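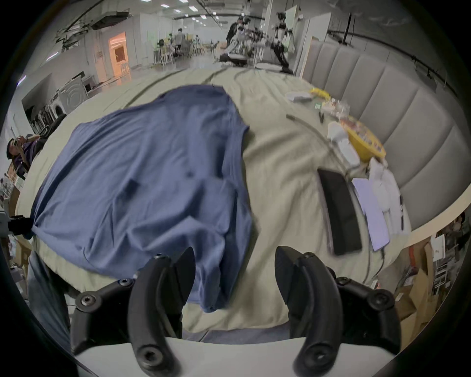

Belay: bedroom and linen part
Progress report to Rimenetti, period ending in December
Prepared by Nabila Pangaribuan, Drirkutau

1. Where we are now

In the last period we finished the kitchen part of the course and moved to the bedroom part. As you know from the proposal, Belay is for young people who will soon live in their own room for the first time. They learn to keep clothes, bed linen and small daily things in order. In this period 26 participants started the bedroom part and all of them did the first session. Four participants did not come back after it, and Ismail Radwan has written to them. Two have answered that they wish to join the next group.

The sessions are held in the hall at Drirkutau, as agreed. The bed is in place and in daily use for the exercises.

2. The mixed bed exercise

We start each session with a bed that has many different things on it. There are clothes to fold, but also a tablet, papers, cables, a pen, a bowl with small packets, tissues and so on. In our first plan the bed had only clothes on it. The participants found this too easy and they told us that their own beds do not look like this. I think they were right.

With the mixed bed the order of work becomes important. We teach it as follows. First the electrical things and their cables are taken off the bed. Then paper, food and small items go to one tray. Then the clothes are folded, and only at the end the sheet is pulled straight. Many participants want to begin with the sheet, and then they must do it again after everything is removed.

The T-shirt remains the most difficult of the ordinary clothes. The participants can fold it well on a table, but on a soft mattress the sleeves move and the fold opens again. Ismail now lets them smooth it with the flat hand before the first fold, which has helped. We have also stopped asking for one correct method. Any fold is accepted if it can be carried to the shelf without falling open.

3. Large cloths

The second exercise concerns bed covers and other large cloths. It was planned for two persons working together, but we also wanted a way for one person alone, as most of the participants will live alone. For this we use the wide flat surface. The cloth is opened on it completely, smoothed from the middle to the outside, and then folded in half with the edges together.
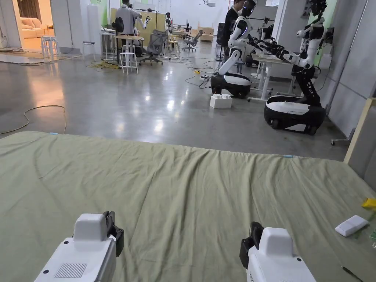 The large green cloth on the work surface, with creases and folds. Blue tape is at the far edge.

The tape is useful as a guide to where the surface ends. With a big cloth it is easy to lose this line, and then one half hangs lower than the other. We ask the participants to remove small objects from the cloth before they start to fold. This sounds obvious, but in the first group things were folded inside several times, and one remote control was missing until the next morning.

The time planned for this exercise was too short. We have taken extra time from the written part, which the participants do not like very much in any case.

4. Materials

We now have 61 pieces of clothing and linen for the exercises. Most were donated. The sheets were bought from Truvow and are within the budget line. Three of them have already come back from washing with open seams. I have asked Truvow for replacement and wait for the answer.

We are still short of pillowcases and of thick clothes such as jumpers. If the replacement sheets are free of charge, I would like to use the money that remains for these. Please let me know if this needs a formal change to the budget.

5. Points which need attention

Storage is not solved. The clean linen is kept in bags under the stairs, and it must be sorted again before every session. A simple shelf would be enough.

The printed instruction cards need to be revised. The text is too long and the drawings of the folds are too small to follow while the hands are busy. Ismail has made a shorter version for the T-shirt and we will test it with the present group before we change the others.

6. Next period

We will finish the bedroom part with the present group and begin with the wardrobe part. The new cards should be ready by then. I will send the attendance list and the receipts separately, together with the answer from Truvow if it has arrived.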